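Subject: Re: [home-machines] Can any of them do a chore yet?
Date: 1 February 2018

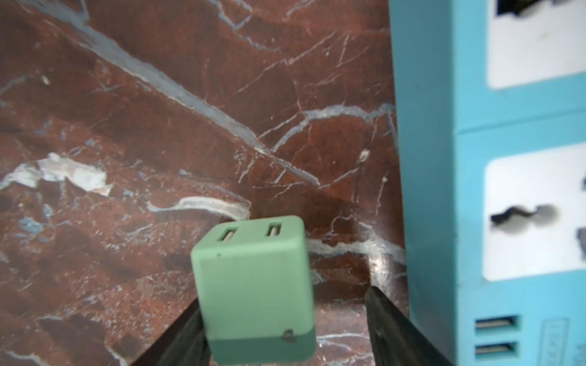
Gripper holding a USB charger, power strip to the right.

On the list last night, the poster from Clotdale wrote:

> I have read this list since July and I still can't answer the question my
> family keeps asking me, which is when they can have one. We have the floor
> cleaner and the mower, and both are fine if you pick things up first. What I
> want is something that goes round the house in the evening and deals with
> the small stuff. Cups to the kitchen, shoes to the rack, chargers plugged in
> or put away. None of that is hard. A child of 5 can do most of it. The
> Gostar people were showing an arm that folds a towel, and it took so long I
> went for a coffee and came back before the second fold.
>
> So is it the hands, the eyes or the price? And is the shop floor any further
> on than the house? I was told Oltmanns have had arms packing boxes for
> years, so why can't one of those pack a dishwasher?

I'll take the last part first, as it is the easiest. I worked on the packing line at Oltmanns for a while, on the maintenance side. The arms there are good. They lift the same box from the same place and put it down in the same other place, and they will do it 1,000 times without a fault. But there are steel guides holding every box square before the arm gets near it. Take the guides away and the arm closes on air or crushes a corner. Most of the money went on the guides. You can't put guides in a kitchen.

We had one job on that line that stayed with people the whole time I was there, and that was plugging in the test lead on the finished units. Two firms came to quote for it and both went away again. It takes a person a second or two.

That is why I put the charger at the top. It is the sort of thing on your list, and I think it is a fair test, harder than the towel in some ways. Picking up a small cube is more or less solved. It has flat sides, it doesn't bend, and two fingers can get hold of it well enough. Holding it is where the easy part ends.

Next comes finding the socket. Look at the outlet on that strip, with the wavy slot made to take several kinds of plug. You or I see it and know which way round the pins go. A machine has to work that out from a dark shape on a white panel, and in the picture there is a shiny veined stone behind it all, full of lines that have nothing to do with the job. Reflections are a nuisance too. At Oltmanns we painted everything near the cameras matt grey. Nobody is going to paint their worktop.

Then there is the push. Pins need to be lined up closely, and after that you have to press quite hard. If the plug has turned a little in the fingers, the pins meet plastic and the harder you press the more it turns. A person feels that and gives it a wiggle. Getting a machine to feel it and wiggle the right way is what most of the work is about now, as far as I can follow it. And if the strip isn't fixed down, it slides off as you push, so you want a second hand to hold it.

So to answer your question, I would say the hands first, by which I mean the feel in them, and then the eyes. Price comes a long way after. If there were a machine that did the evening round properly, somebody would pay for it.

As for numbers, the only ones I trust are ones I have counted myself. When the Brusach workshop had its open day I stood by the bench where they were doing plugs and sockets and kept a tally on the back of the leaflet. Out of 100 tries, 29 went in. The people running it were quite open about that and said it had been worse in the morning. They also told me the score dropped if they moved the lamp, which I can well believe.

I don't think that is a bad result, by the way. It is a bad result if you want to buy one -- for a bench in a workshop it is about where I would have guessed. But one in the house that misses most of the time is a machine you have to stand next to, and then you may as well do it yourself.

On the dishwasher, I would leave it. Wet plates, glasses, forks lying across each other, a rack that moves when you touch it. I would expect chargers and shoes well before that.

If anyone on here has tried the Gostar arm on something other than towels, I would like to hear how it got on, and what it was asked to pick up. Please say whether the thing was laid out ready for it or just left lying where it was. People tend to leave that out.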